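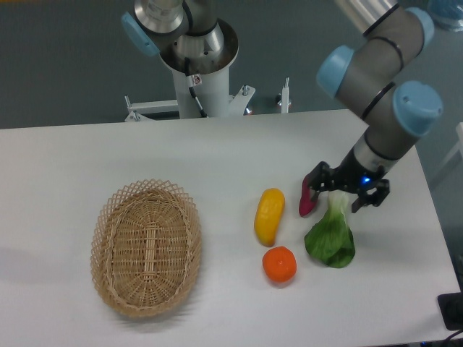 How often does a two-armed cell like this need looking after?

Every morning for five minutes, then properly every 1,000 cycles, which at Ternthorpe comes round a good deal faster than I'd have guessed.

I asked that one before I'd even got my coat off, and Marlina Sutanto was kind enough to answer it. She looks after the sorting cell at the Ternthorpe open day (and on all the ordinary days too, poor thing), and she let me hang about for most of the afternoon while the rest of the tour went off to see the Bitix packing line. I'd gone for the packing line myself, but I got stuck at the first table and never made it!

The job is to get toy fruit and veg into a wicker basket. Sounds like nothing, doesn't it? But a mango-ish yellow thing and a bok choy want completely different handling, and the leaves are a pest because they bend as the fingers close. Marlina sets the grip force separately for each item and keeps the settings in a battered Flornov notebook as well as on the computer. She once lost a week's worth of numbers to an update in April and has written everything down twice ever since.

The morning check goes like this. Stop button first, then open and close both grippers with nothing in them, wipe the fingers, and run a hand along the cables looking for anything stiff or rubbed. After that she sends each arm to its home position and looks at the offset on the screen. Anything over 5 tenths of a millimetre and she does the calibration again — 44 points on the tabletop, touched one after another, and very soothing to watch if you've had a long drive.

The big service is the bolts on the pedestal bracket, the finger pads, and a listen to every joint. She does mean a listen. Veronika Tóth, who trained her, used to work at Hegedűs and can apparently tell a dry bearing from across the room. Marlina says she's getting there, but she still puts her ear right up close (with the power off, she made me write that down).

I asked what breaks most. Cables, she said, where they flex, and then the pads. She changed a pad while I was there and it took less time than finding the right hex key.

Tea was in the canteen afterwards, and the lemon cake had gone by the time I got there. Parking is free if you use the lower gate.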